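# The Wall by the Back Stairs

Every fall, when the light goes amber and the first leaves start piling up along the gutter, I get the urge to put something new on the wall. Last October it was a photograph of the woods, dark trunks and a path wandering off under all that orange and brown, and it had been sitting in a drawer for longer than I care to admit (between a road map of Tratthorpe and a stack of takeout menus, if you must know).

A print like that wants a mat. I resisted mats for years, thinking them fussy, and then a patient woman at Culum, the little frame shop two doors down from the bakery, laid a plain white one over my picture and I was converted on the spot! The white gives your eye somewhere to rest before it goes walking into the trees.

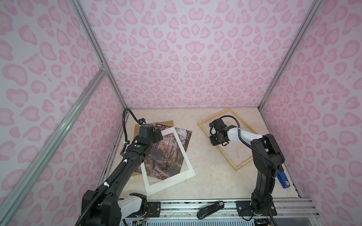 Pale wood is my choice for a fall picture, though plenty of people would reach for walnut. Dark frames can make a woodland look like dusk at four in the afternoon. Lay everything out flat first, print and mat and backing, and shuffle the pieces until the border sits the way you like it. Take your time over this part, make some tea, come back. I paid $24 for my frame at Culum, and a custom one from Parell was quoted to me at $137, lovely as it was.

Then there is the question of what hangs beside it, and my answer, nearly always, is a cork board. A light wooden edge on the cork keeps company nicely with a light wooden frame, and the plain brown middle picks up the color of fallen leaves.

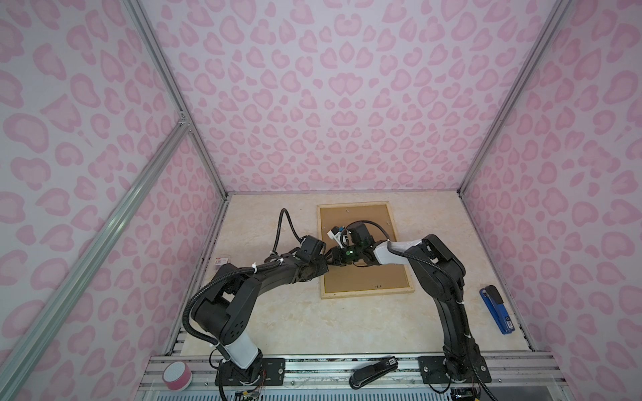 Mine holds ticket stubs, a seed packet, the dentist's card and a recipe for pear cake that I have made once. I like to leave a good patch of cork bare, so there's room for whatever December brings. Hang the board a little lower than the photograph, where you can reach it with your coat half on, and keep a few spare pins in a saucer on the nearest shelf.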